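4.2 Packing on the bed

Much of the earlier writing on household order treats the bed as a place for sleep that is now and then borrowed for other work. We are not convinced the borrowing is so rare. Dawber's study of shared flats in Nerville reported that folding and sorting took place on the bed in "most" homes, but she gave no base for the word, and her visits were all made in the afternoon. Our own diaries, 317 of them kept through September, put sorting on the bed more often than on any table. That result should be read with care. A diary records what its keeper thinks worth writing down, and a person who sorts clothes on the bed every evening may stop noting it by the second week.

The stronger claim, made by Condori for the Vurberg homes, is that the bed is chosen for its size. She argues that people need to see everything at once before they can put it away. We find this hard to test. The bed is usually the largest clear surface in the room, so size and plain habit point the same way. It is also soft, which matters for small things: a packet or an ornament set down on a thick blanket stays where it was put, while on a bare shelf it may slide or roll. None of the diary keepers gave this as a reason, and we would not put much weight on it. Still, it seems at least as likely as the account based on size.
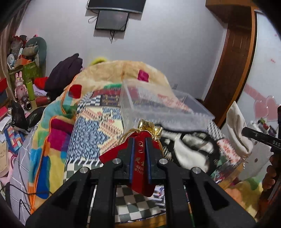

Condori's second point concerns what she calls "the holding box", a container that stands among the loose things while they are sorted and that may or may not end up holding them. In her account the box comes first and the sorting follows from it. Diary keepers in Ladside described nearly the reverse. They spread things out, made one or two piles, and then went to look for a box. Of 2,000 entries that we coded for order of steps, 1,352 mention a container of some kind, and we could place the container in the order of events in only 500. We do not think a number of that sort can carry a theory. Nor do we accept the reply, made to us more than once, that the unclear entries must follow the same pattern as the clear ones. People may write down the order of steps only when it went wrong – when the box was too small, for instance, and had to be changed.

There is also the question of what counts as a kind. The coding guide drafted by Nouri asked us to divide household things into clothing, paper, decoration and wrapping. The guide works well for a drawer of socks. It does much less well for festive goods, where a folded red packet with gold lettering could fairly be placed under any of the last three. Two coders working apart will settle the matter in two ways, and each will be able to defend the choice. We kept the four groups so that our tables could be set beside older ones, but we doubt they match any line that people draw for themselves at home.

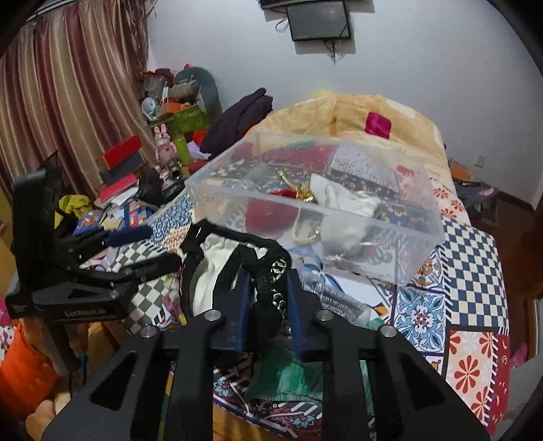

Wrapping was the group that gave us the most trouble. The guide tells coders to leave out packaging, on the grounds that it will be thrown away and is no part of the household's goods. We see little support for that rule. Bags and sleeves are saved, reused and argued over, and in the middle of a sorting session they take up space like anything else. In Figure 2 a shiny green plastic bag lies under and in front of the black item with the creamy white lining, and a crinkled clear and silvery package slants down beside it; a coder who followed the guide would pass over both and record a tidier bed than the one that was there. The large transparent box behind them would be entered as storage, although it too is plastic and may have begun as packaging. We therefore coded all wrapping in a group of its own and report the totals with and without it.

Figure 2. Clothing, wrapping and storage together on a patchwork bed cover.

How far this changes the results is taken up in the next section. The gap between Ladside and Vurberg grows smaller once wrapping is let back in, and part of what Condori reads as a difference in habit may be a difference in what the coders were told to ignore.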